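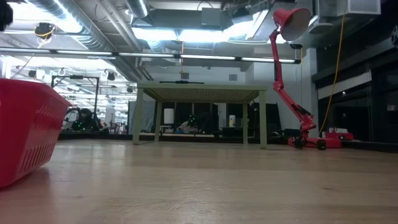 Do spiral wrist keychains go back to their original size after you stretch them?

Mostly, if you stretch them a little at a time and don't leave them hanging on a hook with something heavy. Pull one hard enough and it stays long and wavy for good.

I put that first since it's what everyone at the store asks me, and I've been living with the Gristance mixed pack of wrist coils for a whole season now, so I have opinions. I bought them for the lockers and bike locks at our little climbing gym. People kept walking off with the keys in their pockets and I wanted something you'd feel on your arm all the way to the parking lot. My budget was tiny and these were cheap, so in they went.

The pack comes in purple, orange, yellow and blue, and the colors are great. I mean really cheerful, the kind you can spot at the bottom of a gym bag. The plastic is glossy and wipes clean with a damp cloth (chalk, sunscreen, whatever was on that one in July). They go on easily over a hand, even a big one. Eilif Hovland has wrists like fence posts and he wears his through a two-hour session without complaining, and he complains about plenty.

Now the not so good. The yellow ones have kept their shape beautifully and the light blue ones haven't. Same pack, same hook, same people using them! My guess is the blue plastic is a softer mix, but that's only a guess. A blue one that gets yanked turns into a long floppy loop, and a long floppy loop will grab every other coil near it. I've spent more of my life than I'd like picking blue out of purple.

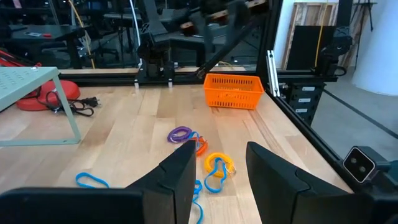 Grisville, September

Okay, so I wrote the part above when I'd had them for a few weeks and I'm adding to it now that summer is over. Most of what I said still stands. I'd take back the bit about the hook, though. I took the hook down completely and everything lives in a slotted plastic basket now, and that has helped more than anything else I tried. They get less tugging on the way out and you can see what's left at closing time.

The metal rings deserve their own paragraph. They're thin split rings and they're stiff, so bring a fingernail you don't care about. Once a key is on, it stays on. I've had one ring bend out of 7 that get used every day, and that was after it got shut in a car door, so I can't really hold it against them. I swapped it with a spare from a Lunddale hardware kit and moved on.

I also tried the flat elastic bands that some people like better. They're lighter and they don't snag hair. They also disappear. You put one down on a light wood table and it just lies there being thin, and then somebody sweeps it off with a sleeve. Lamai Phuthong swears by them for running and I get it, for running. For a shared set of keys I want the fat bouncy thing.
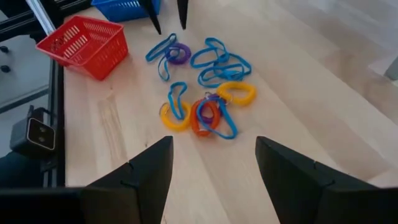
Sorting and untangling

Dump them all out on a table first. Trying to pull one from the basket while the rest come along with it is how you get the stretched ones in the first place. Go for the tight rings before the loose ones, as they lift off without a fight, and then what's left is usually two or three long coils wrapped around each other. Turn those the way the spiral turns and they'll walk themselves apart. It takes me a minute or so, longer if I'm talking.

You can try to rescue a stretched coil. I wound one around a thick marker, taped both ends, dipped it in hot tap water and then cold, and left it overnight. It came back maybe halfway. Worth doing once, I wouldn't make a hobby of it.

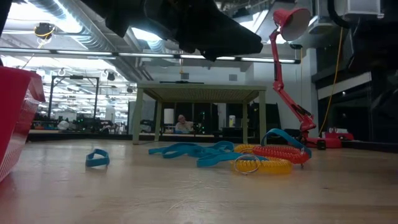

Would I buy them again?

I already did, and this time I asked for extra yellow and skipped the light blue. The shop couldn't promise the mix but they were nice about it. If you only want one for your own house key, any color will be fine and you'll probably have it for years. If you're buying for a gym, a pool or a school, get more than you think you need, keep them in something with sides, and throw the worst ones out before they tangle up the good ones. Four stars from me, and it would've been more if the blue had behaved.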